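自転車を盗まれた人の話を聞きに行ってきました

先週、うちの近所の駐輪場でまた自転車が三台なくなりまして。私も二年前に同じ場所でやられているので、もう他人事じゃないんですよね。そこで、盗難届の書き方や防犯登録の相談に長年乗ってきたエルマリー・クッツェーさんに会ってきました。待ち合わせは駅裏の喫茶店ブランゲート。コーヒーが来る前から話が始まって、慌ててノートを開きました。

「みなさん、まず自分で探しに行っちゃうんです。気持ちはわかるんですけど、先に届けを出してほしい」とクッツェーさん。届けが遅れると、見つかったときの照合も遅れる。しかも防犯登録の番号を控えていない人がとても多いそうで、相談に来た100人のうち、すぐに番号を言えたのはたった13人だったとか。はい、私も言えませんでした(笑)。
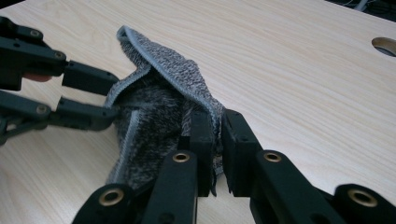 盗まれる時間帯についても聞きました。夜中だろうと思い込んでいたら、クッツェーさんのところに来る相談では夕方の買い物どきが目立つんですって。「五分で戻るからと鍵をかけない。それがいちばん多いですね」。耳が痛い! 彼女がすすめるのは、鍵を二つにすることと、車体の特徴を書き残しておくこと。サドルの破れでもハンドルの傷でもいいそうです。月に一度、くしゃっとしたグレーのタオルみたいな布でいいから車体を拭いてやると、傷の場所を自然に覚えるとも言っていました。これは私もさっそくやってみるつもりです。

途中から、実際に被害にあったアリエル・アグバヤニさんも合流してくれました。通勤用の自転車を盗まれ、三週間後に隣町の警察署から電話をもらったそうです。「知らない番号だったから、最初は出なかったんですよ。留守電を聞いて飛び上がりました」。乗っていたのは十代の少年で、知り合いから4,000円で買ったと話していたとか。アグバヤニさんは怒るより先に力が抜けたと言います。「戻ってきたのはうれしい。でも、かごもライトも別のものになっていて、なんだかよその子みたいで」。

ちなみに、かごとライトの分の弁償はまだ話し合いの途中だそうです。「ほぼ諦めてます」と笑っていましたが、クッツェーさんがすかさず「領収書は捨てないで」と釘を刺していました。

最後に、フリマアプリで自分の自転車らしきものを見つけたらどうするか聞いてみました。実は私、二年前にそれをやりかけたんです。「出品者に直接連絡しないこと。画面を保存して、そのまま警察へ持っていってください」。相手に気づかれると、出品を消されてしまうことがあるそうです。

三月には同じ喫茶店で、盗難届の書き方を教わる小さな集まりがあるとのこと。私も登録番号のメモを持って行ってきます。その前に、まず登録証を探さないと。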